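28/02/2026

Back from Nulton last night, tired and very happy, with two bottles rolled up in my sweaters and a third I really should have left on the shelf. I'd wanted to see the Clistance winery ever since we drank that soft, smoky red of theirs in October, and I'm so glad I finally made the drive!

The vines start right behind the parking area and climb to over 2143 feet, and the woman pouring for us said the top rows are always the last to ripen (she let us taste the high and the low side by side, and even I could tell). They only make 600 cases of the red in a good year. I had the bean soup with it, then a slice of walnut cake, then, well, another slice of walnut cake.

We stayed down the hill at the Addo, a plain little inn with thick quilts and a window over the creek. I slept like a child. Breakfast was eggs, toast and a pear jam that I've been thinking about all day, and I forgot to ask whether they sell it. I'll write to them.

In the morning I walked up through the old terraces with my coat buttoned to the chin. The pruning was nearly done and there were bundles of cuttings tied up at the end of each row, and somebody's brown dog came along with me as far as the gate and then went home again.

I want to go back when the leaves are on. Until then, the white goes in the fridge for Sunday lunch's next good excuse, and the reds go under the stairs.
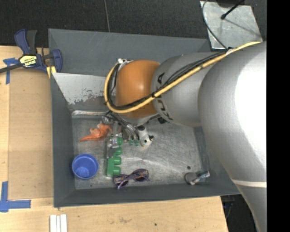

Things to remember for next time

Take the Skileo road, it's slower but so much prettier. Bring cash for the cheese stand. Ask about the jam!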